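Subject: Re: [teardown-list] Kitbridge towers, what comes out first

Earlier message:

> We have 27 of the old Dell towers from the Kitbridge clear-out to go
> through before the end of January. Can somebody write down what order
> you pull things in, and where the parts go while the case is open? Last
> batch we got bent pins on 5 boards and I'd like that to be zero.
> Also is the Grilska tray any good or should I send it back.

Quick one, on my way out, will fill in gaps tonight if I get a minute.

Tray first. Keep it. Parts go to the left of the case, tower on its side, open side up. Chip gets its own raised pocket in the middle so it isn't rolling around with the screws. Drive stands in the holder at the back, label where you can read it. Used to be we stacked all that on top of the power supply, dumb idea.

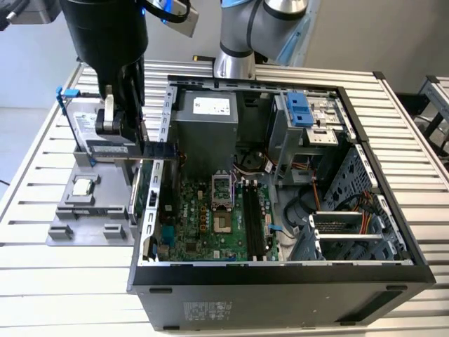
Tower open, CPU parked on the tray, memory slots empty.

Bent pins. On these boards the pins are in the socket and not on the chip, so once the chip is up that socket is wide open. No sleeves, no screwdrivers passing over it, no blowing on it. I'd put a cover on as soon as the chip is out, the Juntunen ones fit if you press the left corner first. We have 30 of them in the drawer under the scale. If a cover won't sit flat don't force it, set the tower aside and tell me.

Don't close the lever on an empty socket and then crank it open again to check, I think that's how at least two of the five went. Can't prove it.

Order I use, per tower:

1. Side panel off, tag number on the sheet (we're up to 88).

2. Hard drive, with its blue carrier still on. Straight into the upright slot, don't lay it flat on the bench slats. Leave the carrier on till the drive has been logged, they go missing otherwise.

3. Memory. Push the latches at the ends, both sides, then lift. Bag goes in the Dellusico box with teh tag number on it.

4. Chip. Lever up, frame up, lift by the edges, into the pocket.
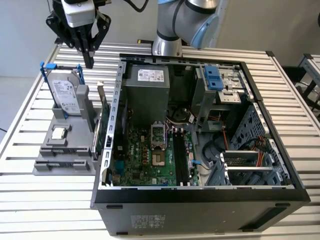

5. Cables. Leave the power cables alone untill the drive cage has been looked at, they run right by it and it's easy to snag one. Optical drive can stay in for now, same for the power supply, different bin and different day.

Also need more small bags. And whoever has the long Phillips, please put it back.

More later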